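Grippers! Or, how a robot learns to grab your snacks

OK so. Quick one this week, lots to pack in. Grab a juice.

Think about picking up a bag of chips. Easy, right? You don't even look. Your fingers close, they feel the bag go squish, they stop before everything turns to crumbs. You learned that as a baby and then forgot you ever learned it.

A robot has to start from zero. No baby years. So people build it a hand and then teach the hand, and a lot of that building goes on at kitchen tables and in shared workshops, with normal stuff lying about.

What is a gripper?

A gripper is a robot's hand. Most of them have 2 fingers, not five. Why so few? Fewer parts to break. Less to program. And you would be amazed what you can do with just a finger and a thumb – try it! Tuck your other fingers away and go put your socks on. See? Slow but it works.

Some grippers are bolted to a robot arm. Others get held by a person. You move the hand around yourself and grab things with it, and a camera mounted on it records how you did it. Later a computer studies the recordings.

The table test

You need things to grab. Boring blocks are fine on day one, but the world isn't made of blocks. It's made of groceries.
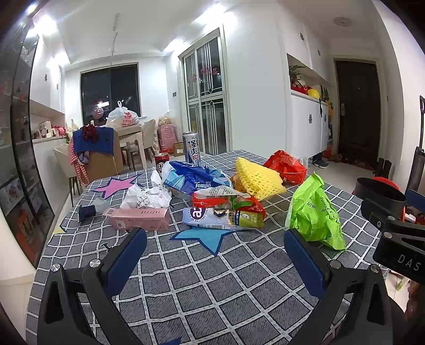 Agnese Kļaviņa wrote in to ask why you can't just tell the computer how hard to squeeze each thing, one number per thing, done. Good question Agnese! You could. But a full bottle and an empty bottle look nearly the same and they need a different squeeze. And then somebody buys a new kind of cookie and your list is out of date. So you give it lots and lots of tries to learn from instead.

How many is lots? Our build club at Parside kept a tally on the fridge. 304 grabs in the first weekend. 1,184 by the end of August. Sore thumbs all round.

Hard things and floppy things

Things that hold there shape are the easy ones. A box. A can. A bottle lying on its side is a bit meaner, it likes to roll off when you poke it.

Floppy things are the worst. Tissue packs, plastic bags, a net that fruit comes in. A bag has a new shape every time you drop it. There is no "handle here" spot. The gripper pinches a fold and the rest of the bag flops wherever it wants.

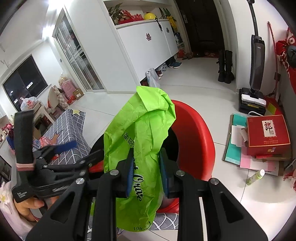 Photo: Parside build club

Look at the blue pads on the fingers, where they press on the green bag. Pads are one of the most important bits of a gripper. Hard bare fingers can be slippery. A grippy pad gives you more friction, that's the word for how much two things rub and hold on to each other. More friction, less squeeze needed. Less squeeze, fewer sad chips.

Now look at the big triangle holes in the black plates. Holes like that are a trick you'll see on bridges and cranes too. Take away material you don't need and the part gets lighter, but the triangles keep it stiff. Good news for your wrist if you're the one holding it up.

Want to make one?

You can build a simple one out of cardboard. Not a robot, just the hand. You need:

thick cardboard
2 paper fasteners, plus a spare
a wide rubber band
tape
a grown-up for the cutting part

1. Cut two long strips, as long as your forearm. Cross them like scissors.
2. Poke a hole where they cross. Push a fastener through. Wiggle it, it should turn easily.
3. Make two short finger pieces, bent a little in the middle. Tape one on each end. (Tape wobbling? Use a fastener and tape.)
4. Cut the rubber band into two bits and tape one inside each finger. Those are your pads.
5. Squeeze the other ends together. Snap!

Now test it. Pick 11 things from around the house, easy ones and awful ones, and write down which ones you drop. Then peel off the pads and do the whole lot agian. Did your drops change? Which thing got harder?

One more go – do it with one eye closed. Lots of grippers have a single camera, so it's a bit like what they get. Judging how far away stuff is gets tricky fast.

Words to keep

Gripper – a robot's hand
Friction – the rubbing force that stops things from sliding
Data – information you collect, like recordings of all those grabs

Send your drop lists in and tell us the weirdest thing you managed to lift. A wet sponge counts. The cat does not.

Next time: wheels, and why round ones won.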